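Our Stablecoin Term Project: What We Learned by Lending to Ourselves

When our group picked blockchain payments for the major project, we had a fairly grand idea of what we would build, and I think it's fair to say we ended up with something smaller that we're a good deal fonder of. The project is called Clumine. It's a little savings circle that runs on a test network, where members put in a fixed amount of play tokens each round and one member takes the whole pot, in an order drawn at the start.

Savings circles are much older than any of this, of course. One of us grew up in Clellanholm, where a circle has been running out of the community hall since 1977 with a ledger book and a biscuit tin, and we borrowed most of our rules from theirs. We had 14 members, nearly all classmates, and each of them set up a wallet through Sala, the test wallet our department uses. Getting everybody set up took most of January, and a good part of that was lost recovery phrases (write them on paper, please!).

The contract itself is only 279 lines, comments included. It holds the tokens, keeps track of who has paid, and releases the pot once the last payment for the round comes in. We spent a long while arguing over what should happen when somebody pays late. The Clellanholm circle just rings the person up. Code can't do that, so we settled on a small deposit from every member at the start, which covers one missed payment and is given back at the end.

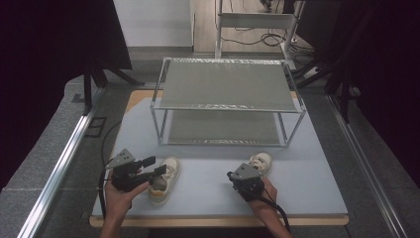 The deposit rule worked well enough, although it did bring its own headache. In our first version a member who had already taken the pot could stop paying and lose only the deposit, and 2 of our testers did exactly that, with great cheerfulness. In the second version the deposit is larger for whoever draws an early turn. It's a bit harder to explain to new people, but every round after the change was paid in full.

Fees were the other surprise for us. On the test network they cost nothing real, but we logged them anyway and worked out what they might come to on a busy public chain. For a small circle they would eat up a fair slice of each payment – more than our members said they would put up with. Tumesex, a cheaper side network we read up on near the end, might fix that, and we'd love to see next year's group try it.

If we were starting over, we would talk to the members a lot sooner. Most of them wanted a plain reminder the night before a payment was due, and we only added one for the final round.

Recent student projects
Tracking Token Prices with a Shared Spreadsheet
Can a School Canteen Run on Digital Vouchers?
Sala Wallet Setup: Notes for New Groups
Voting on a Test Network
A Beginner's Look at Lending Pools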